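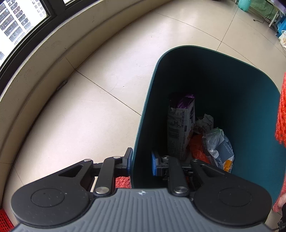
Il faut voir une pince attraper une poubelle par le bord pour comprendre où en est la robotique domestique. Je reviens de la journée portes ouvertes de Rendano, j'y allais sans grande attente, et j'en suis sorti avec l'envie d'en parler à tout le monde, y compris à ceux que le sujet ennuie.

J'ai une vieille méfiance envers les démonstrations. On y voit des bras qui dansent, des humanoïdes qui saluent, et on rentre chez soi passer l'aspirateur. Chez Rendano, rien de tel. L'atelier consacré aux gestes du ménage se tenait au fond du couloir, et on y parlait de déchets, de linge, de vaisselle. Une poubelle bleu-vert sur du carrelage beige, un sachet de snack debout au fond, un papier froissé, et deux doigts noirs garnis de patins bleus de part et d'autre de la paroi : voilà le genre de travail dont il est question, et je le trouve passionnant.

La pince se tient à la main. C'est une personne qui la guide, qui fait le geste, et la machine apprendra ensuite à partir de ces enregistrements. L'équipe en a déjà réuni 3830 depuis le mois de mars, dont 132 rien que pour les poubelles. J'ai demandé à Po-yen Su, qui animait l'atelier, pourquoi tant d'efforts pour un objet aussi bête. « Parce que vous, vous ne savez plus que c'est difficile », m'a-t-il répondu. J'ai essayé à mon tour. Il m'a fallu trois tentatives pour saisir le rebord proprement ! On approche de travers, on vise trop haut, on découvre qu'un bord arrondi fuit sous les doigts, et on repense à toutes les fois où l'on a fait ça le téléphone coincé contre l'oreille.

Ce qui m'a le plus convaincu, c'est le désordre. Un appartement réel a des cheveux par terre, des câbles qui traînent, des reflets de fenêtre sur les carreaux, de la peluche rose près de la poubelle. Vodel, il y a quelques années, nous montrait des cuisines si nettes qu'on n'aurait pas osé y poser une tasse. Un robot élevé là-dedans serait perdu chez moi en treize secondes.

On m'objectera que tout cela avance lentement, et que personne n'achètera une machine pour vider une corbeille. C'est possible. Ma mère, qui ne peut plus se baisser, ne serait pas de cet avis. Je voudrais que Hosach et Durrani, qui ouvrent aussi leurs portes cette année, aient le même courage et montrent leurs poubelles. J'irai les voir, en tout cas, et je redemanderai à tenir la pince.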